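Clothes on the bed mark the quilt while I sort them — how to protect it?

Home Help Board > Bedroom and linen
Posted July 15, 2025

Pacheco
I sort all my clothes on the bed, as there is no other flat surface of that size in the flat. The quilt is white with a printed pattern and diagonal stitching. Since May I have found two pulled threads and a faint blue smudge. Jeans, black things and a jacket all go in the same heap. Is there a better order of work?

Ruvberg
The smudge is probably dye transfer from denim. Unwashed or rarely washed indigo rubs off on pale cotton under pressure, so the jeans should not sit beneath a pile. 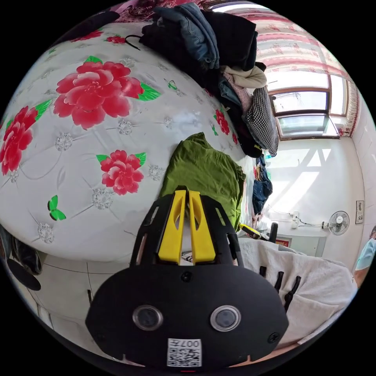 Take wire hangers out before anything goes down. The hook end will catch a line of quilting stitches and lift it. Then spread an old flat sheet over the quilt, dark items on one side, knits on the other. Fold knits — don't hang them.

For the pulled threads, work each one through to the back with a fine needle. Do not cut it.

Lultwood
just use the floor

Prelthorpe
Agree with the sheet. For the smudge, test a hidden corner first, then dab with cool water and a little liquid detergent, leave for 5 minutes and blot. No tumble drying until it has gone, heat can set it.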